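4.2 Contact rules for shared kitchen fixtures

The Nusus protocol treats drawers, doors and handles as fixtures, and loose items such as crockery and produce as contents. Under Rule 6, an arm may close its gripper on a fixture only while its links stay clear of all contents - including items outside the task. Figure 3 gives the bench layout, with one gripper closed on a drawer handle. 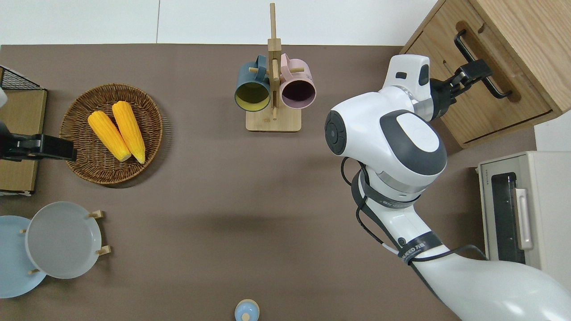

Figure 3. Two-arm bench with drawer cabinet, mug tree, dish rack and basket.

Haugland objected during the April review that a clearance rule written for one arm says little about the second, which may be idle yet still within reach of the crockery. The wording was changed to cover every powered arm on the bench.

Of 2,141 logged trials, 1,030 were run under the revised wording. Operators recorded 46 breaches in that group - all were retained in the analysis and labelled by the link involved.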